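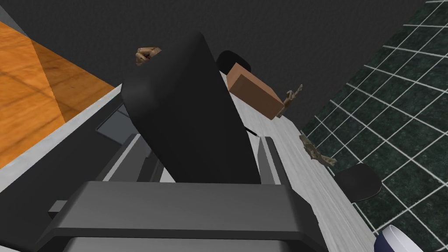
The gray tabletop beside the tiled floor

White grout on dark green tile: seal it or leave it alone?

Wubshet
Posted in Walls and Floors, 1,244 views

We have dark green square tile with thin white grout lines on the walls on both sides of a big window. The tile is glazed. The grout was done in June and I don't think it was ever sealed. The contractor left us a half-used bag of grout and no notes.

Two things are bothering me. One is that coffee splashed on the wall next to the table left a tan mark in a grout line, and dish soap only lightened it. The other is a whitish haze on some of the tiles. It comes back a few hours after I wipe it off. We are in Trotholm and the water is hard, so it might be that, or it might be leftover grout.

I would like to seal the grout before it gets worse, but I have read that sealer can leave a film on dark tile. Is it worth doing on a wall? And do I need to get rid of the haze first?

Alari

Yes, seal it, but clean it first. Anything you leave on the wall is going to be harder to remove afterward.

Start with the haze. Wipe one tile with distilled water and a clean microfiber cloth, then dry it right away with a second cloth. If it stays clear overnight, your tap water is the problem and you can do the whole wall the same way. If it comes back, it is probably grout haze, and you need a haze remover that is safe for your tile. Check the label and try it in a corner. Don't use straight vinegar. It will take off mineral spots, but it is hard on cement grout that has no sealer on it.
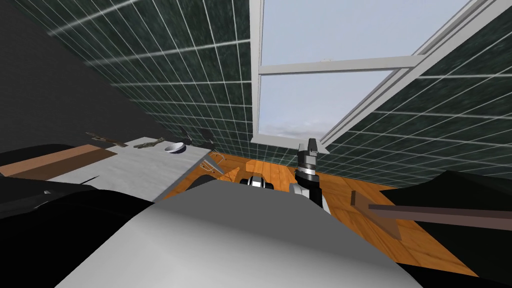

For the coffee mark, mix baking soda and water into a paste, leave it on for 9 minutes or so, and scrub along the line with an old toothbrush. Rinse well and let the wall dry for 2 days before any sealer goes on. Open the window if the weather is decent.

Use a penetrating sealer. The film people complain about mostly comes from sealer that was left to dry on the face of the tile. Put it on with a small brush, work on one patch at a time, and buff the tile before the sealer dries. A 500 ml bottle should be plenty for thin joints — you will probably have some left over.

To see if it worked, put a drop of water on a grout line the next day. It should bead up. If it soaks in, do another coat.

Nostolley

I never sealed mine and it's fine. It's a wall, people don't walk on it. If the white bugs you, get a grout pen in light gray and go over the lines.

Wubshet

Thank you both. I did the distilled water test on one tile and it stayed clear, so it was the tap water. The paste got most of the coffee out. Nostolley, do the pens hold up near a sink, or do they wear off?

Nostolley

Mine wore off by the faucet. The rest still looks okay.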